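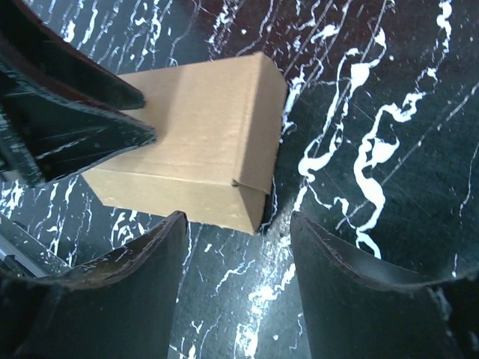 The Case for Paying Demonstrators Properly

Home Opinion Research Events Subscribe

Opinion — Work and Automation

By Valbona Softić

A closed carton with a tucked flap is a modest object, and teaching a robot to take hold of one is modest work. It is also skilled work, and our sector should start to recognise it as such.

In October the Etton programme reviewed 79 demonstrations recorded by remote control. Nearly half were set aside. The operators had been hired by the hour and given 38 minutes of training, and many closed the fingers before the box was square between them. A robot trained on hesitant motion will learn to hesitate.

My colleague Milovan Janevski favours guiding the arm by hand, and holds that an operator should feel the load. I respect that view. Hand guiding is slower, however, and it puts a person's shoulder where the robot's own effort should be. For light cartons, remote control remains the better choice, provided that the operator has had time to practise.

I would ask employers for nine hours of paid practice before any recording is kept. Operators should also be named in the records — as authors are — and consulted when their work is discarded. The cost is real, but so is the cost of poor demonstrations, and at present we carry it without entering it in any budget.

Contact the editors | Copyright Plundport Institute | Back to top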